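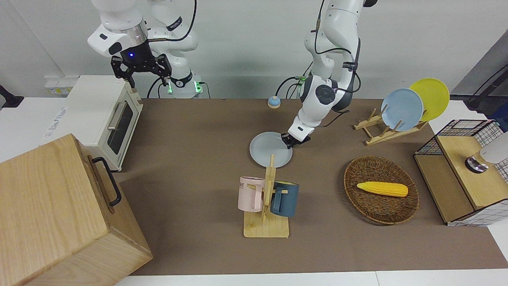 Kitchen > Tips > Helpers and Gadgets

Setting Up a Counter for the Trallia Two-Arm Kit

The Trallia is a rental kit, 217 dollars a month with a 3-month minimum. You get two arms, the grippers and a morning of setup with a technician. Mine was Yuzhen Feng, who was patient with my questions. These are the tips I would pass on to anyone thinking of signing up.

Put down a mat first. Pale plates on a white counter gave the arms trouble in my kitchen, and a plain brown mat fixed most of it.

Run the cables behind the table and keep them there. Check them once a week.

Keep one kind of job going at a time. Plates in the morning, cups later.
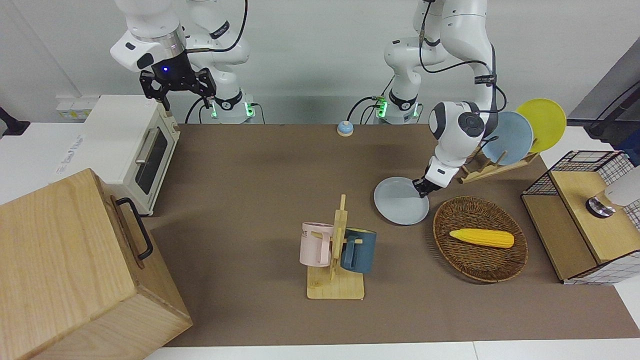
Plates are the job most people rent the kit for, so give the dish rack some thought before you pay for anything fancier. Buy one with slots wide enough that a plate goes in at a lean. The arm takes a plate by the rim and carries it tilted, and it needs clear mat in front of the rack to do that. A basket can sit nearby, as the one with the corn does, but tall things should go farther off. Stand the plates you already have toward one end and leave the open slots together.

Mugs are slower. A mug tree with short pegs is fine. Turn the handles yourself the first few times.

Wipe the gripper fingers with a damp cloth, then a dry one. Skip the spray cleaners.

Would I rent it again? For a second term, yes. The monthly price is high for a small household, and the phone line closes too early.

More in Helpers and Gadgets
Murnton drawer liners, two sizes compared
Where to put a toaster oven in a narrow kitchen
Kavitha Pisharody on washing wicker
17 uses for an old mug tree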